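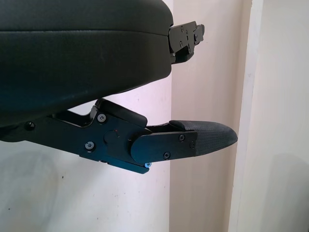 Ticket 964: Lotthorpe catch-up, wrong recap and subtitles running ahead

Status: open, then closed, then open again
Opened: May 29, 2018
Product: Usitz player, on the Grenow box and in a browser
Reported by: viewer, via the form

What the viewer wrote

Last night's Lotthorpe. Pressed play, got the "previously" bit from a completely different week - the one with the solicitor and the burnt letter, ages ago. Then the episode proper starts and the subtitles are ahead of the talking. So I read that the sister is alive before she comes through the door. Ruined it. My mum watches with subtitles and she is very upset, she has been waiting for that since December. Please fix and please don't tell me to restart the box, I have restarted the box.

First look

Played it on the desk Grenow. Same thing. Wrong recap, subs early. Restarted the box anyway, no change, viewer was right.

Browser: correct recap. Subs still early. So two faults, or one fault that shows up two ways. Leaving it as one ticket for now.

Older episodes fine on both. Tried the wedding week, tried the flood, all in step. Tried the other serial on the same channel as well, nothing wrong there. Just Lotthorpe and just this episode.

Subtitles

Pulled the file Laryea delivered. Text is right, spelling right, the names are right for once. Timings start from the first line of the episode, not from the start of the recap. Laryea normally gets the version with the recap on the front. Looks like they were sent the clean version this time.

Gap isn't constant though. Early at the start, closer after the ad break, early again in part 2. Thought I was misreading it so watched the kitchen row over again with sound down. Definately drifts. The break is a different length in the clean version, that would do it.

Tried shifting the whole file by hand. Part one lands nicely, part 2 then goes late. Shifted the parts seperately and it holds all the way to the credits. Not a proper fix, do not publish my copy, it's in the test folder with a rude name.

Message to Laryea: which version did you work from, can you retime against the broadcast one. Sent.

Recap

The recap is a seperate clip, stuck on the front by the player. Box asks for it by story tag, browser asks by episode. The tag on this one is "sister returns". There is an older clip with the same tag, from when she came back the first time. Box picks the older one. Makes sense now why the burnt letter turns up.

Renamed the tag on the new clip to "sister returns again". Box still plays the old one. Cleared the store on the box, still old. Waited. Clips are held for 300 seconds before it asks again, so waited longer than that, had a sandwich. New recap plays.

Asked someone at home on their own Grenow to check, they get the new one too. Good.

Reply from Laryea

Yes, clean version, that's what was in their folder. They've retimed and sent it back. Very quick, thank you Laryea.

Put the new file up. Checked on box: in step at the front door scene, in step in the hospital corridor, in step in the last scene with the car. Browser the same. Sister now comes through the door and then the line appears.

Closed.

Reopened by viewer

"Recap is right now, thank you. Subtitles are right. But when I pause during the row and come back the subtitles are gone until the adverts."

Not seen before. Tried it: pause for a moment, no problem. Pause long enough for the box to dim the screen, come back, no subtitles. Turning them off and on again in the menu brings them back straight away. Same on the older episodes, so not this episode and not the new file. Browser doesn't do it.

Probably been there a while and people just toggle them. Needs the player team at Usitz, can't be done from here.

Told the viewer:

- subtitles off then on in the menu, no need to leave the episode
- or turn off screen dimming under Picture, which stops it happening
- the pause fault has been passed on, no date for it yet

Viewer says dimming off works. Mum has now seen the episode properly and thinks the sister is lying about where she's been. No comment from the desk on that, we've seen the next one.

To do

Upload page shouldn't accept a tag that's already in use without asking. Put in a request.

Someone to check what else went to Laryea from the clean folder that week. The omnibus worries me, it's cut from the same episodes and goes up with its own subtitle file. Haven't looked yet.

Delete my rude file from the test folder.

Status: waiting on Usitz player team, pause fault only. Recap and timing both done.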